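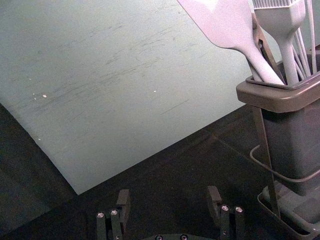
Cisell asked, in the comments on our June draft, why we bother with a wrist camera at all when an overhead view would give us every handle in one shot, and whether the planner could simply be told where the holder is and left alone. Fair question! Our answer takes up most of this section, and it comes down to what the software needs to know at the moment it commits to a grasp.

4.2 Picking a handle out of the crowd

We started with the overhead setup, and I liked it a lot. One calibrated view, one segmentation pass, one list of grasp candidates, done. The trouble is that utensils in a holder lean on each other, and from straight above a spatula head hides pretty much everything you'd want to know about its own handle. The segmenter (we call it Sterkeo, it's the same one from Section 3) would happily return a mask for the head and then guess where the handle went. Sometimes the guess was great. Sometimes it followed a whisk.

So in the current version the overhead view only does the coarse work. It hands the planner a rough pose for the holder, the arm moves to a standoff position, and from there the wrist view takes over. Sterkeo runs again on the wrist image, and this time each mask has to pass what we call the continuity check – a handle only counts as a handle if we can trace it down to the rim of the container without a jump in depth or a sudden change in width. Masks that fail get thrown into a "maybe" pile, and the planner isn't allowed to grasp from that pile until it has looked from a second standoff.

The second look is the part I'd most like other people to steal. We don't plan it cleverly. Lodhi, our planner, takes the current pose, nudges it a little sideways, checks for collisions, and goes. I tried a proper next-best-view method for a good while and it was slower and fussier, and it kept wanting to put the wrist in places where the elbow was unhappy. The dumb nudge changes the overlap between neighboring handles just enough to split most merged masks, and it costs us one short move.
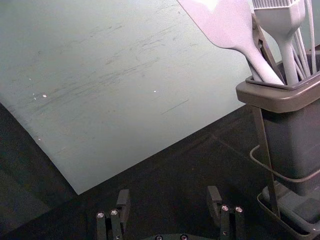 Once we have both views, Lodhi matches masks between them by projecting each traced handle into the other image and scoring the overlap. Handles with a match in both get promoted. Everything else stays in the pile and is treated as an obstacle, full stop. I went back and forth on that rule (it does mean we sometimes refuse a grasp that a person would find laughably easy), but it got rid of a whole family of bugs in which the fingers closed on two things at once.

Pale utensils were the other headache. Our depth estimates get patchy on light, smooth surfaces, especially where there's a highlight, and a hole in the depth map looks exactly like a jump to the continuity check. We first tried filling the holes before tracing, and that was a mistake – the fill would smear one handle into the next and then everything passed. What we do now is let the trace skip a gap if the color edges on both sides of the handle carry on through it in a straight line. Thin wires still give us grief. A whisk breaks the trace in so many places that we gave it a separate rule, where the whole bundle becomes one fat obstacle until it's the actual target.

Cutting boards come into this too, a bit unexpectedly. A scratched board near the holder gives the edge detector long straight lines that can run right up to a utensil, and early on a few of those lines got adopted as handles. We now drop any candidate that lies in the fitted plane of the board, using a 2 mm threshold. It's crude and I'd love to replace it.

For the logs we used Ploltby, our replay tool, which stores the images, the masks and the planner's reasons for each decision, all on one timeline. The set used in this section holds 3,739 wrist images from 720 approaches, with 12 holder layouts shuffled by hand. Replaying a failed approach with a changed threshold takes seconds, and I can't overstate how much that shaped the design. Most of the rules above came out of an afternoon of scrubbing back and forth through bad approaches and muttering.

Figure 4. Wrist views of the utensil holder with the gripper fingers open. The spatula and the brush overlap other handles behind them, the kind of arrangement the continuity check is meant to sort out.

One thing we haven't settled is when to stop looking. The planner gives up after the second view, mostly so the arm doesn't dither, and a third look is switched off in the released configuration.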